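Why Do Tables Wear Clothes?

You have probably been told not to spill things on the tablecloth. You may have spilled things on it anyway.
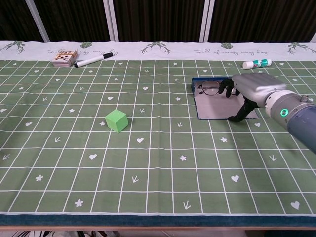 It is a funny thing to own, when you think about it. A table has a perfectly good top already, and then somebody covers it up so that it won't get dirty, and then everybody is cross when the cover gets dirty instead.

People have been doing this for a very long time. The Romans put cloths on tables, and by the Middle Ages a big white cloth was how a rich family let its guests know it was rich. White linen took months to make and was a nightmare to keep white, so owning a lot of it was a sort of showing off.

Wiping your hands

At a grand dinner in the Middle Ages there were no forks at your place. You had a spoon, perhaps a knife you had brought from home, and ten fingers. Fingers get greasy. At some tables a long strip of extra cloth hung along the edge, and all the diners wiped their hands on the same strip. Try suggesting this at home and see how far you get.

The little museum in Gorncombe has a household list from 1389. It names every cloth in the house and gives its length, and at the bottom is a note about one that went missing after a feast. A second list, from 1468, still complains about the missing cloth. That is 79 years of sulking over a tablecloth.

How the cloth got there

Linen comes from a plant called flax, which has blue flowers and looks much too delicate to end up under a gravy boat. The stalks were pulled up, soaked until they smelled dreadful, dried, bashed and combed. What was left was a bundle of pale, hairy threads. These were spun into yarn and the yarn was woven on a loom, with one set of threads going up and down and the other going over and under them, thousands of times, until the weaver had a cloth or a very sore back.

To make it white, people laid it out in a field and let the sun bleach it. At Vundthorpe there is still a field called Sheet Piece where this was done. Sheep had to be kept off it. Sheep do not care about linen.

Patterns, or how to hide soup

Plain white shows everything. A drop of beetroot can be seen from the next room. Later on, when factories learned to print colours on cloth cheaply, families could buy patterned ones, and patterns are very good at keeping secrets. A small stain on a busy cloth might be part of the design. Grown-ups know this, and choose accordingly.

Then came oilcloth, which was fabric painted with oil until water rolled off it, and after that plastic, which you can wipe with a sponge. Nobody bleaches plastic in a field.

Try it yourself

You need 4 scraps of different old cloth (ask first, and do not use curtains that are still up). Put each one on a saucer, drip a spoonful of cold tea in the middle, and leave them until Thursday, or whatever day you next remember. Which one has the darkest mark? Now wash them all and look again.

Keep the saucers off the tablecloth.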